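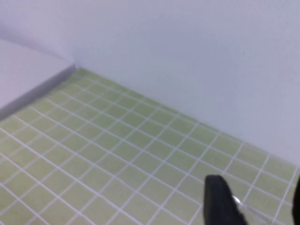
Pale wall, raised white ledge and tile.

Laaksonen Ukis Interior Paint, Matte: Review

The Ukis line is sold for hallways, bathrooms and rented rooms. Our office tested the matte finish in two coats over a standard primer. Coverage was even after the second coat, and roller marks were slight. The paint has little odor, and the can reseals well.

Washing is the weaker point. Pencil came off with a damp cloth, but shoe polish left a shine that remained visible from the side. Mekine, tested in March, performed better in this respect and costs more.

The color card should not be relied upon. Buyers are advised to paint a test patch and view it in the evening. Rated: good. Recommended for rooms with light use.

Comments (3)

Reijo Lindqvist: Did you try it over old gloss? Mine peeled near the door.

flat143: Two coats were not enough over dark green. I needed four.

M.K.: Is the Flollberg store still carrying the small cans?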